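Flilden Football Club
Minutes of the Football Operations Meeting, July

Present: Rhiannon Price (chair), Behrouz Taheri (first team coach), Bo-ram Hyun (player contracts), Kirsten Brøndum (academy), Ardalan Parsa (minutes)

The meeting opened at 6:30 pm in the upstairs office at Civside.

1. Minutes of the previous meeting
Approved with one correction. Item 4 should read "loan recall window," not "loan renewal window."

2. Player contracts
BH reported that 11 first team contracts are signed and registered with the league. Two players have asked for a change to the appearance bonus wording. At present a substitute who comes on after the 80th minute does not earn the bonus. The players want the cutoff removed.

BT supported the change. RP asked for the cost. BH calculated it from last season's team sheets at 481 per month across the squad, assuming the same pattern of substitutions. Agreed to remove the cutoff for all contracted players, effective from the first league match.

BH noted that image rights clauses are still missing from the two goalkeeper contracts. The standard clause from the other contracts will be used without changes.

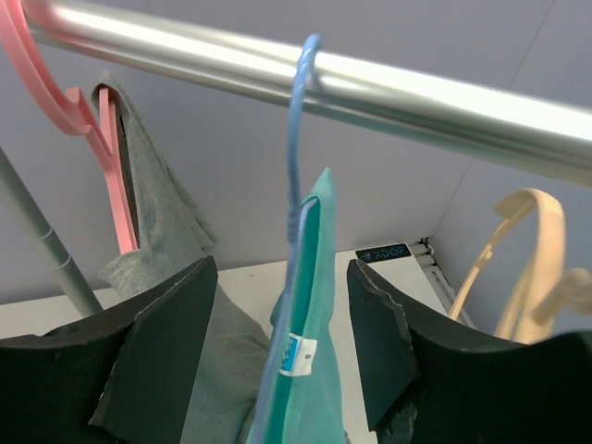

3. Retired players' testimonial
The request from the Noreck supporters' group for a joint testimonial match was discussed. The group proposes a split of gate receipts after costs. RP said the draft does not define costs and cannot be signed as it stands. Policing, pitch hire and referee fees should be listed separately, with a ceiling on each.

BT will not release current first team players for the match if it falls inside the nine days before the season opener. Academy players may take part with KB's consent.

Agreed to return the draft with comments. No date to be announced until both clubs have signed.

4. Academy
KB presented the under-18 intake. All medical forms are in except one. The player concerned will train separately until the form is received.

Travel payments for academy players remain at the current rate. KB asked that claims be paid every two weeks instead of monthly. BH has no objection provided that claims arrive by noon on the cutoff day. Agreed.

5. Shirt sponsor
The Arumugam agreement runs for one more season. The sponsor has the first right to match any outside offer. RP reminded those present that talks with other parties may begin only after written notice to Arumugam. Notice has not been given.

The new agreement should include a fixed payment for cup rounds. The present one pays 100 percent of the cup bonus only on reaching the final. Left open for the next meeting.

6. Actions
BH: amend bonus wording and circulate; add image rights clause to goalkeeper contracts.
RP: reply to Noreck; draft notice to Arumugam.
KB: obtain outstanding medical form.
BT: confirm preseason squad list to BH.

7. Any other business
BT asked for the Civside training pitch to be marked out again before the second preseason week. AP to arrange.

The meeting closed at 7:50 pm.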